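Peg board for fine motor practice – which pegs do you start with?

Listetti Workshop Forum > Boards, Puzzles and Sorting Toys

trosska22
I'm making a second peg board from the Votis plan, this time with the plates fixed on top of the board instead of holes drilled straight into it. First one went to my nephew and he lost interest once he had learned where everything went. I want this one to be harder but still usable by someone with weak grip. What order do people present the pegs in? And does anybody bother with the gear?

hawi_tekleab
I run a hand skills group for adults and we use that layout. Start with the big gear knob. It's the easiest thing to hold and the outline on the board tells people where to aim. The small pegs come last. I would not put two small pegs next to each other on the same plate for beginners, they knock one over reaching for the other.

tully_bench
Disagree on the gear. People grab it by the teeth and try to turn it, then they think turning is the task. I start with the oval peg. It only goes in two ways round, so they learn to look at the shape first.

hawi_tekleab
We get the turning too. I let them turn it. Doesn't hurt anything.

trosska22
Can someone show a board partway through? The plan only has the drawing from above and I can't tell how high the plates should stand.

zdenka_k
I have the white one with blue pegs. Photo and the note I put up with it on the group page:

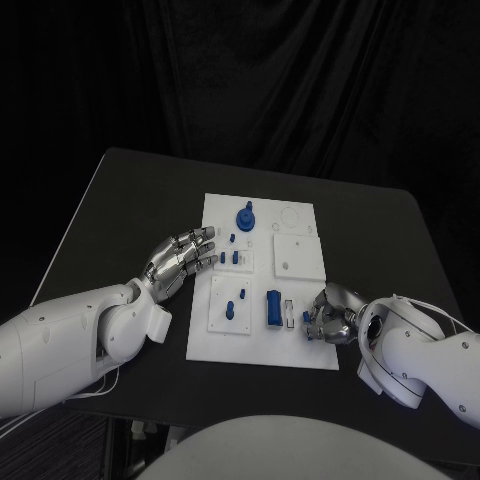 TRUTNOV, Sep 11, 2024

White board, blue parts, on the dark gray table. The small plate with the two pegs side by side is only slightly raised, and you can see the slim one next to the stockier one. The oval peg is on the plate at the lower left with a shorter one for company. The big square plate is clear and its hole is near the lower left corner. There are small holes elsewhere on the board.
– Zdenka Kneževič

trosska22
Thanks, that helps a lot. So the gear's outline is to the right of where it's standing now?

zdenka_k
Yes, the thin ring. It is faint from a distance. I went over mine with a pencil for one lady and then wiped it off again later.

tully_bench
Nice board. I still say two pegs that close is asking for trouble. I moved mine apart on the last one and had far fewer knocked over.

zdenka_k
For me that is the exercise. If there is plenty of room they don't have to control the fingers.

hawi_tekleab
Depends who it's for. After a stroke I'd want the room. For kids who already write, put them close.

trosska22
Mine is for a neighbor with arthritis, so I'll go wider. What grit on the white plates before paint? The plan says 333, which I have never seen in a store.

tully_bench
Typo that has been in there for years. I use 600 and 2 thin coats. Leave the holes unpainted or the pegs will stick – ask me how I know.

hawi_tekleab
320 is plenty for paint. 600 leaves it so smooth the plates slide around when you glue them.

tully_bench
Then scuff the underside. You only need the top smooth.

trosska22
OK, 320 underneath and 600 on top. I'm cutting plates this weekend and will leave the gear for last because I only have the one round blank.

zdenka_k
Drill the hole in the blank before you cut the teeth. Much easier to clamp while it is still round.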